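Home | Diary | Notes | Contact

May 28, 2020

Started on the plastic tableware this morning. The plan was to sort it by type, decide what stays out for the picnic shelf, and put the rest back in the Mofokeng crate. I used the green cloth because bright plastic is easier to judge against a dark ground. Differences between two yellows disappear on the white counter.

Large bowls went toward the outside and the purple one to the back center. It is shallower than the rest and doesn't nest with them. I tried it on top of the stack and it rocks.
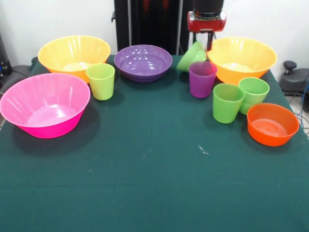

Bowls and cups on the green cloth, near half kept clear.

The cloth collects lint. I brushed it twice with the flat brush, then stopped. It needs a damp sponge and I didn't want to move everything again.

On nesting: the yellow-orange bowl and the lemon one are close enough in size that neither sits properly inside the other. Forced together, they bind at the rim and have to be twisted apart. A sheet of paper between them fixes this. The cups taper, so they stack without trouble, but a tall stack leans and the crate lid will not close over it. Two short stacks fit.

Oratile Pillay phoned at 12 to ask whether the pink bowl could go to her for salads. I said yes, after October. It is the largest piece and takes up most of the crate floor, so the packing has to be redone without it anyway.
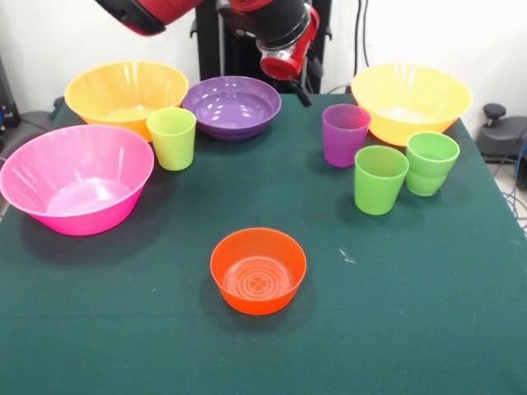

Washing method, for next time: 20 ml of Wimitz in the basin, lukewarm water, soft cloth only. The scourer dulls a glossy interior and the marks do not come out. Ribbed sides need a brush along the grooves, top to bottom. Dry upside down on a rack, not on a towel, or a ring of water stays under the rim.

Jacobus Zwane wants the crate label to list colors. I would list sizes. We left it open.

Remaining: find the second crate lid, cut paper for the large bowls, wash the cloth separately.

3 comments | 12 shares

Contact | © Clelleo Diary | Back to top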